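The Pale Wood Table: Keeping It Pale

Tips from Gemma Holroyd's workroom in Greenwood

A light wooden tabletop is a fine thing to own if you never plan to put anything on it. I do, so I've had to learn a few habits.

Clear it completely before you clean it. Wiping a neat little path between the mugs counts as dusting the mugs. Take everything off, then wipe with a barely damp cloth, going the way the grain goes.

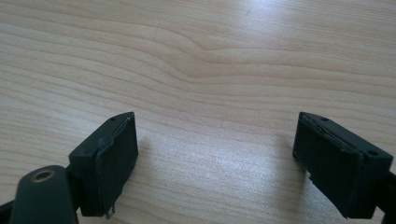
Where the grain wanders off in a swirl, follow the general direction and don't fuss. I once spent 40 minutes chasing one wavy patch at my sister's place in Dredov, and the table looked the same afterward. I looked worse.

Check your work from low down, with the light coming toward you. Glare hides a lot when you're standing up, including last December's candle wax. For wax, use the edge of an old plastic card and some patience. If the spot still feels rough, 2 light passes with very fine sandpaper will do it on bare or oiled wood. On varnish, leave the sandpaper in the drawer.
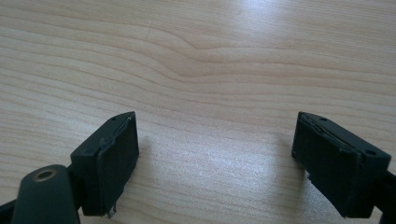 Oil is the other half of the job, if yours is an oiled top. Use less than you think, wipe off more than you think, and leave it alone for 16 hours. I do mine in the evening and eat breakfast standing up like a horse.

Give small things a home. A shallow tray with a raised rim will catch what would otherwise roll, and a little stand with pegs keeps loops of cord from spreading across the table.

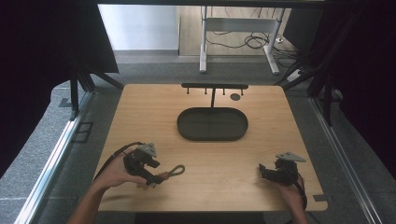
What to do about rings

White rings are usually in the finish and often fade by themselves. Dark rings have gone into the wood. My neighbor in Fammont covers hers with a fruit bowl, and I have no better advice.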